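전세기 멤버십이라는 이름의 선불금

지난달 지인의 회사가 전세기 멤버십 계약서를 받아 들고 내게 의견을 물었다. 표지에는 ‘시간을 돌려드립니다’라고 적혀 있었다. 나는 항공 관련 계약 검토를 오래 해 온 사람이고, 시간을 돌려준다는 회사치고 돈을 쉽게 돌려주는 회사를 별로 보지 못했다. 본문은 36쪽이었다. 환불이라는 단어를 찾는 데 한참이 걸렸고, 찾고 나서는 차라리 못 찾은 편이 나았겠다는 생각이 들었다. 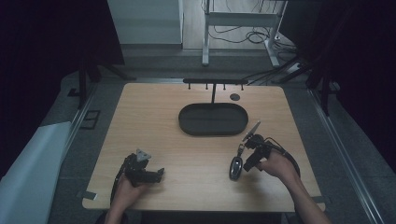

오피니언 | 항공·여행

전세기를 타는 사람이 누구든 나는 별로 관심이 없다. 자기 돈으로 편하게 가겠다는데 말릴 이유도 없다. 내가 의심하는 쪽은 ‘멤버십’이라는 판매 방식이다. 비행 한 번의 값을 치르는 대신 몇십 시간 분량의 돈을 먼저 맡기고, 쓸 때마다 잔액에서 깎아 나간다. 업계에서는 이걸 제트카드라고도 부르고 블록아워라고도 부른다. 이름이 여러 개인 상품은 일단 천천히 읽는 게 좋다.

문제의 계약은 우킥(Ukik)이라는 중개사가 내놓은 것이었다. 중개사라고 썼지만 홍보물 어디에도 중개라는 말은 크게 나오지 않는다. ‘우리 항공기’, ‘우리 승무원’이라는 표현만 반복된다. 정작 운항 주체는 별도의 업체인 샤리피(Sharifi)이고, 우킥은 비행기를 한 대도 갖고 있지 않다. 이 사실은 부속서 맨 뒤, 글자 크기가 본문보다 작은 문단에 들어 있다. 불법은 아니다. 중개사가 비행기를 가질 의무는 없다. 다만 고객이 돈을 맡기는 상대와 고객을 태우는 상대가 다르다면, 그 이야기는 첫 장에 있어야 한다고 생각한다.

선불금은 어디에 보관되는가. 나는 이 질문을 영업 담당자에게 3번 했다. 처음에는 ‘안전하게 관리된다’는 답이 왔고, 다음에는 회사 소개 영상이 왔고, 마지막에는 법무팀 확인이 필요하다는 답이 왔다. 예치금을 신탁이나 에스크로 계좌에 분리해 두는지, 회사 운영자금과 섞어 쓰는지는 한 문장이면 설명되는 일이다. 섞어 쓰는 회사가 문을 닫으면 회원은 일반 채권자가 되어 줄을 서야 할 수도 있다. 그때 가죽 좌석의 질감은 아무 도움이 되지 않는다.

가격 고정이라는 약속도 뜯어볼 필요가 있다. 시간당 요금은 정말 고정되어 있었다. 대신 유류할증료, 제빙 비용, 공항 이용료, 국제선 취급 수수료가 빠져 있었고, 성수기로 지정된 날에는 할증이 붙었다. 그 성수기 목록은 회사가 사전 통지만으로 바꿀 수 있다. 최소 과금 시간도 있다. 케일트빌에서 오스탐까지는 짧은 구간인데, 실제로 얼마나 떠 있든 정해진 최소 시간만큼 잔액에서 빠진다. 고정된 것은 숫자 하나뿐이고 나머지는 전부 움직인다.
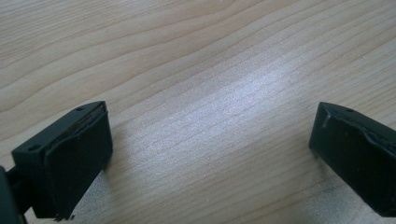 계약서에서 내가 가장 오래 들여다본 대목은 ‘동급 기종 대체’ 조항이다. 예약한 항공기를 쓸 수 없으면 회사가 동급 또는 그에 준하는 기종을 제공한다는 내용인데, 무엇이 ‘준하는’ 것인지 판단하는 쪽은 회사다. 터보프롭과 경량 제트가 같은 칸에 묶여 있기도 하다. 사진 속 밝은색 나무 상판에 비스듬히 번진 빛 반사를 보면, 그 자리만 결이 희뿌옇게 날아가 있고 빛을 벗어난 곳에서는 짙은 결이 훨씬 또렷하다. 이런 조항의 문장이 꼭 그렇다. ‘최고의 유연성’이라는 번쩍이는 표현이 놓인 자리에서 정작 읽어야 할 결이 흐려진다. 나라면 기종 이름과 좌석 수, 대체 시 차액 환급 방식을 별지에 적어 달라고 하겠다. 거절하면 그 거절도 하나의 정보다.

업계 쪽 반론도 들었다. 중개업을 오래 한 에바리스토 자네티는 내 의심이 지나치다고 했다. 선불금이 있어야 중개사가 운항사에 물량을 약속하고, 그래야 급한 날에도 비행기를 구해 준다는 것이다. 일리가 있다. 급하게 한 대를 찾아본 사람이라면 그 값을 안다. 그래도 나는 그에게 되물었다. 그 물량 약속이 문서로 존재하느냐고. 그는 회사마다 다르다고 했다. 내가 받은 계약서에는 없었다. 오히려 ‘가용성에 따라’라는 말이 4군데 나왔다.

한 해에 몇 번 타지 않는 회사라면 건별 견적을 받는 쪽이 낫다고 본다. 귀찮고 매번 가격이 다르겠지만, 적어도 타지 않은 비행의 값을 남의 통장에 넣어 두지는 않는다. 굳이 멤버십을 들겠다면 예치금 분리 보관과 중도 해지 환불 기한, 실제 운항사의 운항증명과 보험 증권을 서명 전에 받아 보기 바란다. 유효기간도 확인해야 한다. 이번 계약에서는 기한을 넘긴 잔액이 ‘서비스 크레딧’으로 바뀌는데, 그 크레딧은 양도도 현금화도 되지 않는다.

지인의 회사는 아직 서명하지 않았다. 6월에 가격이 오르니 그 전에 결정하라는 전화가 계속 온다고 한다. 나는 수정 요청서를 먼저 보내고, 답이 문서로 올 때까지 전화는 받지 말라고 했다.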